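Taking care of a wooden worktop

A wooden top likes oil, but not too much of it. I oil mine every June with Himutari, one thin coat, and wipe off the rest after 11 minutes. 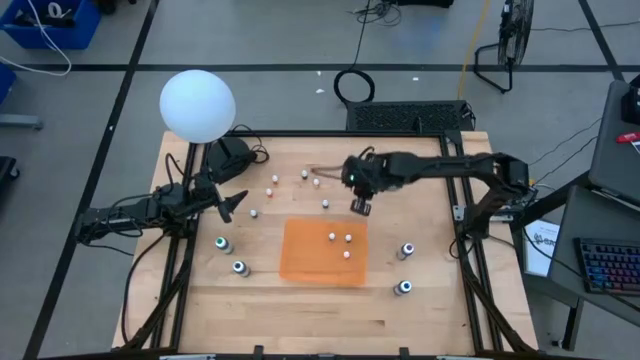
Light wood with an orange mat on it.

Crumbs in the seams are best removed with a dry brush. Water only pushes them deeper.
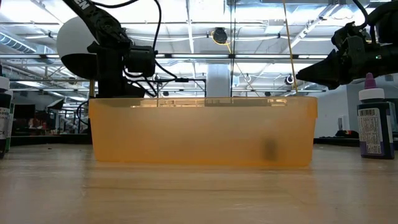

Vinegar is good against limescale, but please keep it away from oiled wood. A mild soap is enough. Small bottles and cloths I keep in a bin of see-through plastic, like the orange one here, and I lift it when I wipe – never drag it. Sand under the bottom scratches the oil.

For old rings from cups, sand lightly along the grain. 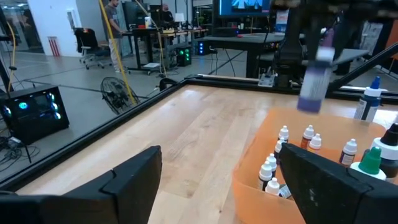 Then put fresh oil only on this place and let it dry for one night. The color becomes even after 9 days.

Do not leave oily rags in a pile. They can catch fire by themselves. 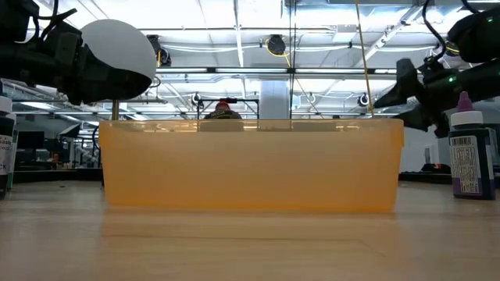 Spread them flat outside until they are stiff, then throw them away.

Tarmo Žukauskas, 11/08/2026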